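Clemine: Library Desk Helper
Project report, Taswood robotics class

1. Goal
Our task was to get a robot to handle small library items at a desk and pass books to and from a person. We named the project Clemine. The class had one semester and shared the robot with 2 other teams.

2. Setup
The robot works at one side of a desk and a team member sits across from it. We split the work into card handling and book handover. The control program, Javik, was started by an earlier class. We kept its arm motions and rewrote the part that decides when the fingers close and open.

3. Test sessions
Most of our sessions were in March. Each handover was logged as a pass, a drop or a stop. A stop meant that the person or the program ended the attempt early.

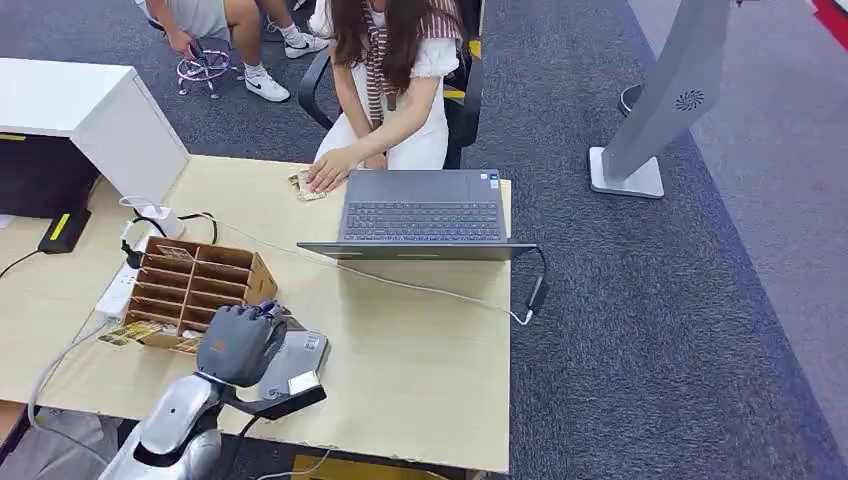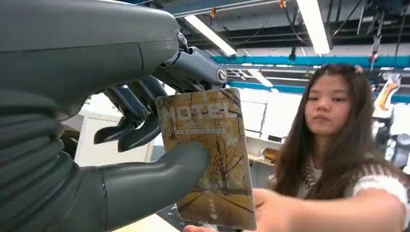
Figures 1 and 2. The desk with the cardboard organizer, and a paperback between the robot's fingers and a team member's hand.

4. Results
We logged 203 handovers. Of these, 116 were passes. Thin paperbacks gave us the most drops, mainly when the thumb closed before the fingers. Adding a short delay to the thumb helped, but it made each handover slower. Only 9 attempts ended in a stop.

5. Remaining work
Card sorting is not finished. The next team should start with the release step, as the timing values there were set by hand.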